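The water under your shoes

Stand in the main street of Warilow in summer and you would swear the place had run out of water. The grass is the colour of toast. The Bundia River, which looks so handsome on the town sign, is a line of puddles with a duck in one of them. And yet you can walk into the bakery, turn on the tap and fill a glass.

So where is the water coming from? From underneath you. It's called groundwater, and there is a great deal more of it in the world than there is in all the rivers and lakes put together. It doesn't get on many postcards.

Is it an underground lake?

Most people think so, including quite a few grown-ups who will tell you about it at length. They imagine a huge dark cave with a lake in it and possibly a blind fish. A few places do have caves like that, but most groundwater lives somewhere far less exciting. It lives in the gaps.

Get a jar and fill it to the top with gravel. It's full, yes? Now pour in some water. In it goes, and it keeps going in for longer than you'd expect, because there are spaces between the stones. The ground is like that too. Sand has gaps between its grains, and even some solid-looking rock has cracks and tiny holes in it. When rain soaks in, it trickles down through those gaps until it gets to a level where every one of them is already full.

The top of that full part is called the water table. You can't eat off it. It isn't flat, either, and it goes up after a wet winter and down in a drought.

Aquifers, and things that aren't

A layer of ground that holds plenty of water and lets it move along is called an aquifer. Say it "ack-wi-fer". Sand and gravel make good ones, and so does sandstone.

Clay is the odd one out. It can hold a lot of water, but its gaps are so tiny that the water can hardly move through them. If you've ever dug a hole in clay and filled it with a hose, you'll know the water just sits there looking at you. A layer of clay under the ground works a bit like a lid, or a floor, depending on which side of it you happen to be.

How fast does it go?

Slowly. A river can carry a stick past you before you've decided whether to throw another one. Groundwater in a sandy aquifer might move less than the length of your arm in a day, and in tighter rock it might take a year to get as far as the end of your bed.
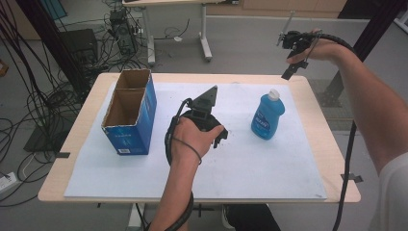 That means some of the water we pump up is very old. A raindrop that soaked in near the hills might take 100 years to reach a bore on the plain, or 200, and in the deepest parts of Australia's Great Artesian Basin there is water that fell as rain more than a million years ago. It still tastes like water, though some of it comes up hot and smelling of egg.

Getting it out

To reach groundwater you drill a hole, put a pipe down it and pump. In Australia we call this a bore, which is unfair, as it's fairly interesting. The town bore at Warilow goes down 53 metres. It passes through topsoil, then clay, then more clay, then a layer of gravel left behind by a river that gave up and went somewhere else long before there was a town.

Sometimes the water is squeezed so hard between layers of rock that it rises up the pipe by itself. That kind of bore is called artesian. Warilow's isn't, so the town pays for electricity.

How do you measure something you can't see?

With a long tape, mostly. Malcolm Lockwood looks after the monitoring bores between Warilow and Hendholm. A monitoring bore is a thin one used only for checking. He lowers a tape with a sensor on the end, and when the sensor touches water it beeps. He reads the tape, writes the number down, winds it all back up and drives to the next one. In April he does this in mud.

If the numbers show the water getting deeper year after year, more is being pumped out than the rain is putting back. Shallow bores can go dry. So can creeks, because lots of creeks are topped up from below when it isn't raining. Big old river red gums drink from down there as well, and they can't ring anybody to complain.

Groundwater can also get dirty. Anything tipped on the ground may end up in it – old engine oil, paint, too much fertiliser – and once it's in there it's terribly hard to get out again. Think about trying to wash the gravel in your jar without taking any of it out.

Try it yourself

Fill 2 clear cups, one with sand and the other with clay soil from the garden. Ask a grown-up to poke a few small holes in the bottom of each. Stand them on saucers, pour the same amount of water into both and see which saucer gets wet first. Do it outside. I did it on the kitchen bench, and I've been asked not to again.

Comments

Darren Bunting
Read this with my daughter and we now have a jar of gravel in the fridge. She says it's an aquifer and I'm not to touch it.

Kamran Cheema
Our class did the cups. The clay one was still going after lunch. Does it matter if there are worms in it?

Joris Prins
Worms are fine, Kamran, but put them back after. Their tunnels let water through, so that cup might drip faster.

Ryan Cheetham
My pop's bore at Hendholm does smell like egg. He says you get used to it. You don't.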